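Right, I've been promising this for ages so it's happening. A thread on learning to bake sourdough with rye when you have a small flat, a grumpy oven and no patience whatsoever. Get a cup of tea, it's a long one

I started in September with a jar of flour and water on top of the fridge. Day one: paste. Day two: paste that smelled of feet. Day three: so many bubbles that I took the jar to bed with me, practically

And then it went completely flat for days and I nearly binned it!! Please don't bin yours at this stage. Mine sulked and then came roaring back, and it's called Arthur now and has its own shelf

Feeding. I was doing far too much of this. Everyone online seems to keep a bucket of the stuff. I keep a spoonful in the fridge, feed it the night before I want to bake, and that's the lot. 40 grams rye, 40 grams water, stir, lid on loosely, go to bed

LOOSELY. I once screwed the lid down tight and went to work. The noise when I opened it! The smell!! There's still a bit on the ceiling

Flour next. I tried the fancy white stuff first and got lovely pale frisbees. What changed everything was the dark rye from Rukwood, the little mill that does the market by the station. It comes in plain brown bags and smells like a barn in the best way

Rye doesn't stretch like wheat does. I spent my first month trying to knead it and ended up wearing it. You just stir it, scrape it into a tin with wet hands, smooth the top and leave it alone. It's closer to making mud pies than bread and I love it so much

My everyday loaf, because a few of you asked:
400 g dark rye
100 g strong white
400 g warm water
a big spoonful of starter, fed and bubbly
10 g salt
a good squeeze of treacle

Mix the starter with half the rye and half the water at night. In the morning it'll be puffed up and sour smelling. Add everything else, stir until your arm hurts, into the tin, tea towel over the top

Then you wait, and the waiting depends entirely on your kitchen. In summer mine's ready by lunch. In January it took until I was brushing my teeth and I baked it at 11 pm in my pyjamas. You're looking for little pinholes on the surface. When you see those, go!

Hot oven for the first bit, as hot as it'll go, then turn it down and give it the best part of an hour. My oven runs cool at the back so I turn the tin halfway. You'll get to know yours

The hardest part of all this: you can't cut it yet. I KNOW. Wrap it in a cloth and leave it until the next day. I've cut in early every way you can imagine and it's gluey every single time, and then the next morning it's perfect and I've already eaten a third of it gluey

Oh, and tins! I've got a Hestuvier one, long and narrow with straight sides, which I found in a charity shop for 4 quid. Makes a proper brick of a loaf. The slices come out small and square, exactly right for toast and marmalade

Things I've put in so far that worked: caraway, toasted sunflower seeds, grated carrot, leftover porridge (really!!), cold coffee instead of some of the water

Things that didn't: a whole beetroot. It was purple and it was wet and we don't speak of it

The seeds want soaking overnight, by the way, or they steal all the water from the dough and you get a dry crumbly thing. Pour boiling water over them when you feed the starter and it's one less job in the morning

Washing up! Rye dough sets like cement. Cold water, never hot, and get the bowl soaking the second you've scraped it out. A plastic dough scraper does most of the work and then there's hardly anything left for the sponge

I used to dread that part so much it put me off baking. Now I do the bowl while the oven heats up and it's done before the loaf even goes in. Sink clear, fruit on the side, radio on, happy woman

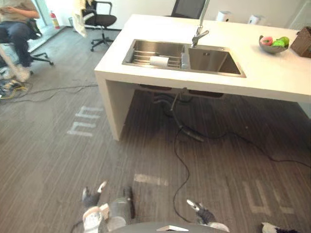

Keeping it: cut side down on a board for the first day or two, then in a cloth bag. It lasts 5 days easily, and I think it's at its best on the third. It freezes well too, but slice it first or you'll be out there with a hacksaw

If you want people to talk to, the Randesar bread forum is lovely. It looks like a website from 1000 years ago and everyone on it is so kind. I posted a photo of my worst frisbee and got a page of replies from people showing me theirs

What to eat with it: cold butter, thick. Smoked fish. A fried egg with hot sauce. Strong cheddar and a slice of apple. Or just more butter

Next on my list is the Danish sort with cracked grains all the way through. I've got the grains in a jar and I'm a bit scared of them

If anyone's made that one in an ordinary loaf tin, tell me how full you went! I'm guessing two thirds but I'd hate to find it on the oven floor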